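[Search the archive] [Go] Advanced search | List home | Help

Print this message | E-mail this message to a friend

List: handheld-collection
Subject: Re: Draft rules for personal desks, version 2
Date: September 26, 2022

Dear all,

Thank you for the comments on the draft. I answer first the one from the Priststead group, because it touches the most sections.

> We have read the draft and we agree with most of it. Our problem is
> section 4. You ask that the desk is left as its owner keeps it, and in
> the next line you ask that all private text is removed. On a real desk
> these two wishes fight each other. If we take down every note and turn
> every label, it is a laboratory table again. Could you say which rule
> is the stronger one? Also, we work in pairs, and the draft speaks
> always of "the operator", as if there is only one.

You are right on both points. I was at the university when I wrote section 4, but I was thinking of kitchens, and a kitchen has less handwriting in it. A study desk is a different matter. People tape notes on the wall in front of them, and they leave keys and papers beside their elbow.
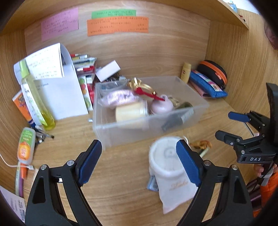 My proposal is that privacy is the stronger rule, but that it is applied to what can be read and not to everything that is paper. I would write section 4 like this:

4.1 Before the session, the owner of the desk looks at each note, card and printed sheet and decides if it may stay. The operator does not decide this for the owner.

4.2 A note which may not stay is replaced with a blank note of the same color in the same place. It is not simply taken away.

4.3 Keys are moved out of view or covered. The first draft said "valuables", and two groups understood this word differently, so I prefer to name the thing.

4.4 The labels of ordinary goods may stay as they are. We do not turn bottles or tubes to the wall.

4.5 After the session, one person who did not record looks through a part of the material at full size. If handwriting can be read and the owner has not agreed to it in writing, the whole session is held back.

For 4.5 the colleagues from Wilard suggested one clip in every 50. I think it is too few for a desk with notes and I would like to hear other opinions. The wide lens is not a protection. In one moment the writing is only faint marks, and when the gripper comes nearer it can be another story.

Now the pairs. It is true that the draft does not say anything about two people at one desk, and most of us work in this way. When both grippers are in the same small space, the hand and sleeve of one person come easily into the view of the other.
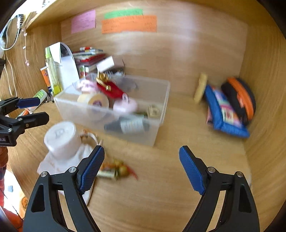

Štěpánek
Maintainer of the draft, Cestia working group on hand-held collection

I would add a new section 7 with these rules:

7.1 Both operators sign the same consent form as the owner of the desk, even if only their hands and sleeves will be seen.

7.2 Faces, name badges and telephone screens stay outside the reach of both cameras. Clothes with a name on them are changed or covered.

7.3 The two operators agree aloud who moves first. If the fingers of the two grippers touch, both stop and the attempt is marked.

7.4 Nobody lifts an object above the open box while the other gripper is inside it.

7.5 Liquids stay in closed bottles. Fragile things like mugs are put on a cloth or away from the front edge.

7.6 Small things, for example beads and charms, are recorded on a list before the work and checked again after it. The owner gets back everything in the place where it was, or as near as possible.

About 7.3, in our June sessions we had 9 attempts which were not marked, and we found them only when we compared the two recordings. It cost us much time. I ask you please to mark also the light touches.

One small question is still open. The draft says "container" in one place, "bin" in another and "box" in a third. I would like to use "box" everywhere, but if your forms already say "bin", please write to me before I change it.

I will send version 3 to the list when I have your answers. If you object to 4.2, please propose another wording together with the objection, it helps me a lot.

With kind regards,
Štěpánek

Print this message | E-mail this message to a friend

This archive uses cookies to remember your search settings. Accept | Read more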